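Coatings and Finishes > Camouflage and pattern work

Thread: Two-color blotch pattern on cylinders, seam and scale problems 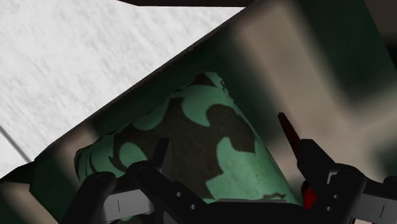

Post 1 - flaseck_bench
August 18, 2019

I am painting storage tubes for a surveying client. Each tube is a plain cylinder, 65 mm outside diameter, with a rounded cap at one end. The client wants a pale green base with a dark brown blotch over it. 

My first batch used a wrapped stencil cut from 2 mil vinyl. Three problems:

1. The seam is visible from one side on every tube. Blotches stop dead at the overlap.
2. On the rounded cap the vinyl puckers and paint creeps under the folds.
3. From across a room the pattern closes up into a flat muddy brown.

Base coat is Drindano matte, two passes, overnight between base and blotch. I don't think the paint is the problem. Has anyone solved the seam without going to hydrographic film?

Post 2 - N_Jaunzems

The third item is a scale problem and should be dealt with first, or you will cut the stencils twice. Blotches that look right at arm's length merge at distance when the gaps between them are narrow. Measure the gaps and ignore the blotches. On a tube that size I keep the narrowest run of base color at 9 mm or wider, and I don't let dark go over half of the surface.

For the seam, lay the pattern out flat at the true circumference (204 mm for your tube) and make it tile left to right. Offset the artwork by half its width in your drawing program, then redraw whatever crosses the middle. Cut it with no overlap and butt the edges.

Post 3 - halima.f

Agree on tiling, disagree on the butt joint. Vinyl stretches as you lay it and you will be 1 or 2 mm over by the time you come around. Put the joint along the edge of a blotch so that it wanders. A straight joint shows even when the pattern matches, and a crooked one disappears into the outline.

Cap: stop using a stencil there. Run the stencil to the shoulder, peel it, and cut in the cap by hand with a small sponge.

Post 4 - vidmar_b

Stencils are the wrong method for this shape. Use removable putty. Roll it out, tear off irregular pieces, press them on over the base coat, spray the dark, pull the putty. There is no seam and it follows a dome with no folds. I did a run of 697 end plugs for a job at Sevum this way with one helper.

Post 5 - N_Jaunzems

Putty gives a soft edge and no two parts match. If the client signed off on a sample, they can reject the second tube for being different from the first. It also leaves an oily film on some matte finishes. I had to strip a whole tray.

Post 6 - vidmar_b

The edge is soft only if you spray at an angle. Hold the gun square to the surface and push the edges of the putty down with a damp fingertip. As for matching, the parts are camouflage. I have never had one sent back.

The film is real. Wipe with isopropyl on a lint-free cloth and test on scrap, as some mattes will burnish.

Post 7 - flaseck_bench

There is a signed sample, so the tubes have to match within reason. How are people getting the grain? Mine looks like overspray.

Post 8 - halima.f

It looks like overspray if it only sits on one color. Apply it last, over everything, with the stencil off. Load a stiff brush with a thinned mix of the two paints and flick it from 40 cm or so. Two light passes with a quarter turn between them. If you use straight dark, the green goes dirty and the brown shows nothing.

Post 9 - A_Jaunzems

A second vote for the sponge on the cap. Natural sponge, not foam. Foam leaves a regular cell pattern that you will see under a raking light.

On drying, overnight is too short before vinyl on that base. I wait 48 hours. At 24 the stencil lifted paint on one part in five.

Post 10 - flaseck_bench

Redrew the artwork to tile, widened the gaps to 10 mm, moved the joint onto a blotch outline. Waited two full days. Cap done with natural sponge. The seam can be found if you know where it is. Distance is much better, and the green now reads as green from the far side of the shop.

Putty test on scrap was quicker by half. The edges were acceptable, but I could not get two parts close enough to the sample. I will use it for the brackets, where there is no sample.

Post 11 - vidmar_b

Brackets are harder than tubes with putty. Inside corners hold paint. Use thin rolls there.

Thread closed to new replies. Comments remain open.

Comments (3)

zydrunas_r: Does the offset method work if the tube tapers? Mine goes from 65 down to 58.

N_Jaunzems: Not directly. A taper unrolls to an arc, so draw the arc first and match the two straight sides by rotating the artwork, not sliding it.

paintshed: Baranauskienė's old handout on gap widths used to be linked in the sticky. The link is dead. Does anyone have a copy?

Related threads
- Matte clear over matte color: when does it go shiny?
- Cutting vinyl under 3 mil without tearing
- Sponge, rag or brush for broken color
- Drindano matte: recoat window in cold shops
- Pricing a run of 1,000 small parts

This site uses cookies to keep you signed in and to remember your display settings. By continuing to browse you accept their use. Accept | Settings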